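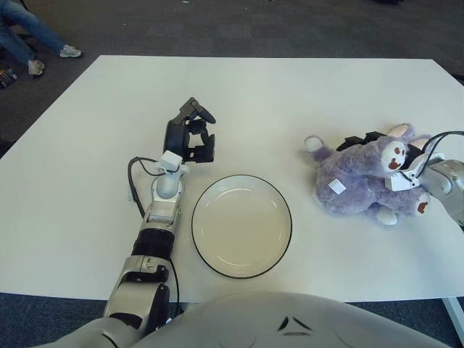 A white plate and a purple plush toy on a white table.

Slide 1 – Buying your first duplex

Hi everyone, so good to see a full room! I'm Faith Muriithi, and I help first-time owners at Jundley get ready to borrow. Tonight is all two-unit homes you plan to live in yourself.

Slide 2 – What the lender looks at

Credit score first. Mine was 716 when I applied, and I was thrilled (pause, let people groan). Then debts, savings and the rent from the other unit. Ask early how much of that rent they'll count – lenders really do differ!

Slide 3 – The Dindurwood duplex

My favorite file this year. 13 pages of bank statements, one missing signature, closed in January anyway. Tell the fax story if there's time.

Slide 4 – Questions

Prasert has the handout with the document checklist. Insurance questions go to Zawadi, by the door.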